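Prikilell College
Introductory Statistics, Week 8: Sampling Without Embarrassment
Handout revised 5/9/24

Read this before the tutorial. Reading it during the tutorial is a recognised tradition and has never helped anyone.

1. Population and sample
The population is everything you wish you knew about. The sample is what you could afford. Our running case is the Kedden household survey, which sent out 414 forms and got back 70. The authors call this "a pleasing response". You may call it other things in your report, provided you show your working.

2. Who didn't answer?
Non-response isn't random. People who hate forms are badly under-represented in surveys made of forms. Before you calculate anything, write two sentences on who is likely to be missing and which way that pushes the estimate. "More research is needed" does not count as either sentence.

3. With and without replacement
Draw an item, note its colour, then put it back or don't. If you put it back, the probabilities stay put. If you don't, every draw changes the next one, and the binomial formula you memorised is now an approximation. Vermeulen (course reader, chapter 2) is good on this, once he stops talking about urns.

A clear tray with round holes and an orange ball sitting in one of them.
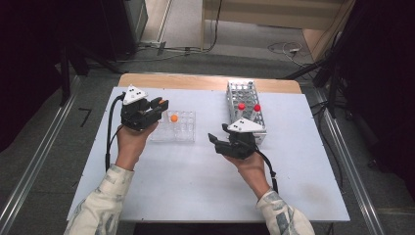

4. For the tutorial
Rework the Clandoleck orchard problem without replacement. Bring a calculator that isn't also your phone. Answers to 2 decimal places; the orchard doesn't deserve more.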